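Notes for the Skenetstead workshop talk, two-arm build

Start without slides. Say hi, say who did what – frame and mounts me, wiring Ciarán Moynihan, most of the software Benjamín Herrera. Ben is in the back row, ask him the hard ones.

Why two arms. One arm pushes a soft thing off the table, we had months of that. Second arm gives you something to push against. Keep this short, people get it right away.

Budget. Said 2,000 at the start. Went over. Don't get dragged into the exact number, the sheet is on the shared drive. Biggest surprise was cable, not motors. Second biggest was the table, had to redo the top in dark matte because the old one threw glare into the camera.

Backdrop: black fabric, cheap, took one evening. Best thing we did for the vision side. Should of done it in the first week.

Wrapping is the hard part. Film crinkles, film shines, and the edge is never where the camera thinks. SLOW DOWN here.

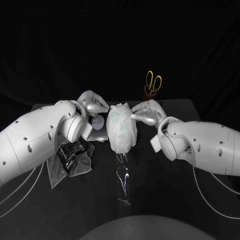 3 min read

Leave this one up while talking. Point at the hands, one each side of the bundle – left has its fingertips on the upper part, right is just finger and thumb. Then the long strip of clear plastic coming toward you. Look at the shine on it. Depth goes bad on anything like that.

Cables. Thin white ones, down both sides of the table. Ciarán wants them inside the arms in version 2, I want them where I can reach them. Get a laugh, move on.

Software, quick. Controller is called Leiva, planner is Wenix, both ours, both messy. We logged 51 tries in July before changing anything. Worth doing, boring. Grip force was set way too high, Ben found it at 8 pm with everybody hungry.

Scissors: we keep a yellow-handled pair in the pot at the back. Cutting is still done by a person. Somebody will ask. Answer is not this year.

What's next – softer fingertips, better lights, a proper stop button on BOTH sides of teh table. Parts list goes up on the Fevavari page after the talk.

Questions. If none, ask who has a spare power supply.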